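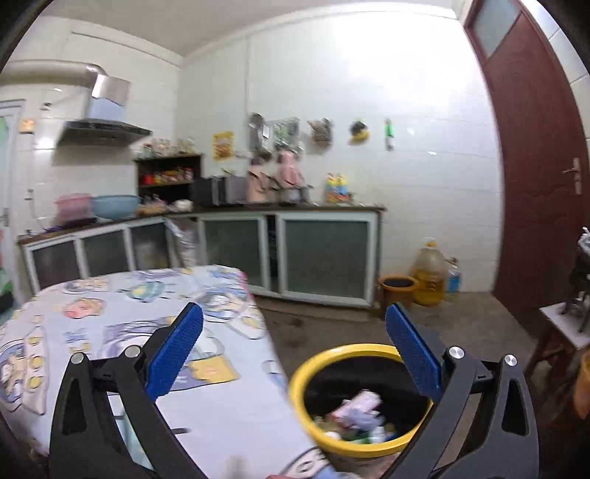 Toline mini trash bucket – four months in

Bought in December, still using it, so quick review before I forget again.

Small. Really small. If you want something for chicken bones and a whole dinner's worth of peelings get a proper can. Mine lives by the kitchen table and takes wrappers, paper, napkins, thats it. For that, great. Yellow rim, black inside, so stains don't show much. My son picked the yellow. Goes with his cartoon tablecloth apparently.

Good stuff: light, rinses out in the sink in a minute, rim is wide enough to grab with one hand. Crumpled paper fills it up fast though, I end up squashing everything down twice a day. Liners are a pain. The Wotstead ones I had were way too big and bunched up, gave up and now I go without.

Bad stuff: tips over if you kick it. I kick it a lot. No lid either, so nothing smelly goes in or you will know by morning. And the sticker on the bottom took me forever to peel, still a gummy patch there.

Paid 90 for it at Toivonen, saw it for 97 somewhere else a week later. Fine either way. Would buy agian, maybe a second one for the bathroom if they bring back the green.

Four stars. One off for the tipping.

– Sang Vương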